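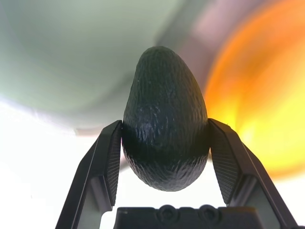

Customer wrote back that the mask sets hard in the jar within two days of opening and won't loosen with warm water. She has tried two jars of the Clino avocado hair mask, same result both times. Scalp is fine, no itching, but the product has to be dug out with a spoon.

Status: Open
Date: 4/17/20
Product: Clino avocado hair mask, large jar
Sold by: Tamham web store

Asked for the batch code and where the jar is kept. Code on both lids ends in 890. Kept on a bathroom shelf over a radiator.

Checked with the Wutia warehouse. That batch was filled in December and 78 jars are still on the shelf. They opened 3 of them. Two were normal, one had a firm layer on top, some 2 cm deep, soft underneath.
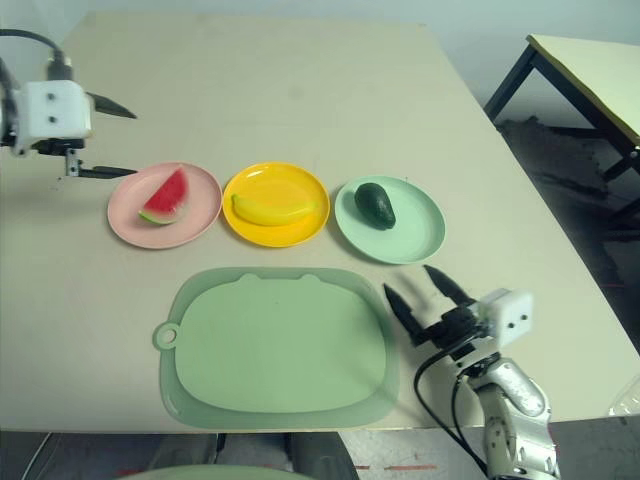 The firm layer stirred back in after ten minutes at room temperature, so the oil had separated and the butter had set above it. Same thing was logged last winter for the Shimada hand cream, see old ticket.

Told customer to move the jar away from the radiator, stir with a clean dry spoon and close the lid tight. No water in the jar, it spoils the mask. Offered a replacement from the newer batch. She accepted.

Replacement sent. Batch put on hold at Wutia until the lab replies. Leaving ticket open.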